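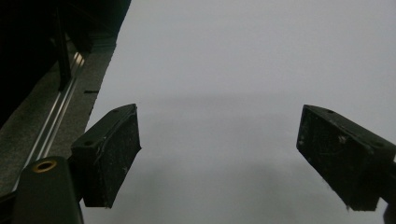

## 4. Running the ball demonstration on the open day

Read this section before visitors are let in. It covers the hand-held gripper on the pale table at Trasside. Chinyere Onuoha keeps the sign-in sheet, which has room for 46 names.

1. Wipe the table with a dry cloth.
2. Open the gripper fully and look over both finger pads. Light scuffs are fine. Replace a pad if it moves when pushed.
3. Put the white housing on the table with its grey tray facing up.
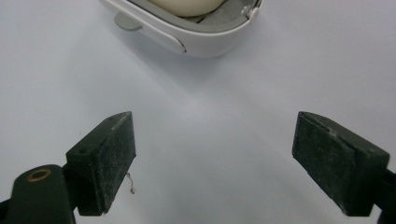
4. Bring the open fingers towards the housing slowly, keeping both pads level.
5. Close the pads on the widest part of the ball and stop once it is held.

**Caution:** Keep visitors' hands off the table while the fingers are closing. 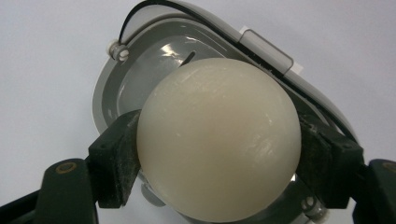 6. Hold for 5 seconds so that people at the back can see, then open the pads.
7. Let one visitor try - children only with an adult next to them.

**Note:** Groups are limited to 4 people. If the ball slips twice in a row, stop and fetch Zhenhua Cheng from room 283.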